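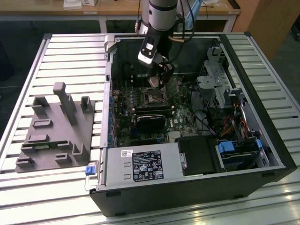 Dell tower on its side, cover off

Print this message | E-mail this message

Re: Old Dell tower, worth fixing up or strip for parts?

Posted December 16, 2022

Moynihan wrote:
> I've been offered an old Dell desktop tower from an office that is closing.
> It powers up but shuts off after a few minutes. I have never opened one of
> these. Is it worth the trouble, or should I pull the drives and recycle the
> rest? Also, how do the drives come out? I don't see any screws and I don't
> want to break something.

I have the same sort of machine open on the bench, so I'll answer while I can look at it.

Drives first. Mine has blue plastic handles in the black bay at the lower right, with the case lying on its side. Blue is the color to look for. Unplug the data and power cables from the drive, squeeze the handle and slide the drive out. If it won't move, a cable is still attached. Don't pull on the orange, yellow and red wires to get at it. Those are the power leads and they go all over that side of the case.

As for shutting off after a few minutes, I would look at heat before anything else. Take the cooler off, clean the old paste from the top of the processor and put on new. A small tube costs next to nothing. Leave the processor in its socket while you wipe it.

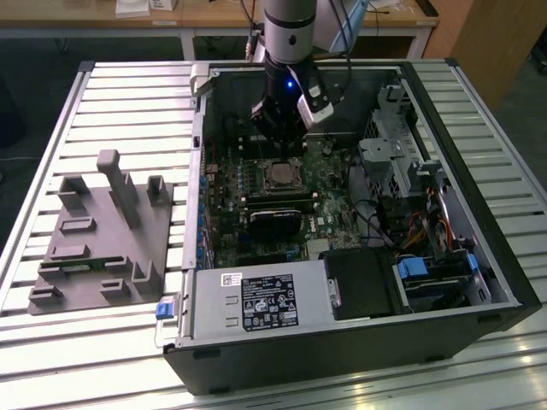

Then check the blue capacitors along the left edge of the board, by the rear connectors, and any others you can find. A bad one will have a domed top or crust around the base. If you see that, I wouldn't spend any more time on the board.

The power supply is the other suspect. It has a label on it with all the ratings. Copy those down before you order a replacement, and compare the plugs too. Dell did not always use the standard size. Do not open the supply itself. I paid 35 dollars for a used one from Jesuleo, and Patitz wanted 49 for the same thing.

If it turns out to be the board, keep the drives, the memory and the supply if it tests good. Metal goes in the steel bin at Colico. They take boards separately, so pull that out first.

Wipe the drives before you pass them on to anyone. It took me most of an evening to do 2 of them.

Damián Benítez

Last updated: December 2022

We use cookies to remember your archive settings. Accept | Decline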